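Tirnerwood
Home Collections Visit Conservation FAQ Contact

Questions about the Clusar lacquer boxes

Updated 12/04/2021

What are the Clusar boxes?

They are a group of small lidded boxes in black and brown lacquer, named for the Clusar estate, which kept them until they came to Tirnerwood. There are 28 in the group. Most were made to hold incense, a few were made for seals, and the two largest are writing boxes with a fitted inkstone.

Are they all from the same workshop?

No. Nineteen share the same way of building up the foot rim, in three thin coats over hemp cloth, and we catalog those as one workshop. The rest are mixed. Two have later lids that fit well but are decorated by a different hand, with the gold laid on more thickly and the water lines drawn in pairs.

How old are they?

The earliest is probably late seventeenth century. The majority are from the century after that. One box, number 2812 in the register, was listed for years as the oldest of the group on the strength of an inscription inside the lid. The inscription was written over a repair, so it can't be used to date the box itself, and the entry has been changed.

What is shown on the lids?

Mostly plants and water: autumn grasses, plum branches, reeds with a half moon behind them. Number 14 has a pair of cranes on a shoreline, with one bird looking back over its wing. The pine in the background is cut short at the rim and picks up again on the side of the box, so the picture only makes sense when the lid is turned the right way. Several of the lids work like this, and they were often photographed the wrong way around in older publications.

Is the gold real gold?

Yes, on all of the boxes we have tested. It was sprinkled as powder onto wet lacquer and polished back once the lacquer had hardened. The silver has mostly turned gray or nearly black. We don't clean it, as the dark layer is part of the surface now and removing it takes metal with it.

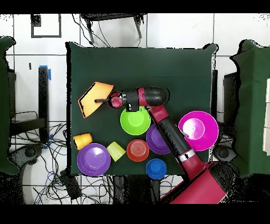 The lacquer itself is stable if it is kept at an even humidity. Problems start when the wooden core shrinks and the coating doesn't move with it. You get a fine crack along the corner joints first, then lifting at the edges. Four of the boxes arrived in that state and were treated before they went on display.

Where can I see them?

A changing selection is in the east room at Tirnerwood. Light levels are kept low there, and the boxes are rotated every few months, so if you are coming to see one in particular, write to us first with its number. The writing boxes are shown only in December.

Can I see the boxes that are not on display?

Researchers and students can apply to see them by appointment. Allow at least two weeks. You may bring a pencil, paper and a magnifier. Staff will open the lids for you.

Is there a catalog?

The Tymoshchuk catalog is the one to use. It covers the whole group, with the inscriptions transcribed and a plate of each interior. It's out of print, but there is a reading copy at the front desk and another in the study library at Nultevthorpe. The numbering in it matches ours except for the last three boxes, where the order was changed after printing.

Can I use your photographs?

For teaching and private study, yes, and you don't need to ask. For publication, send us the title, the publisher and the print run. There is no fee for print runs under 4000. Please don't crop the lids – the rims carry part of the design.

I have a box that looks similar. Will you look at it?

We can't give valuations or confirm who made a piece. We can tell you whether the type matches anything in the group if you send clear photographs of the lid, the underside and the inside of the base. Please don't oil or wax the box before you photograph it. Use a soft dry brush if it's dusty, and leave any loose flakes where they are.

Do you lend the boxes?

Sometimes, for exhibitions with their own climate-controlled cases. Loan requests go through the contact page.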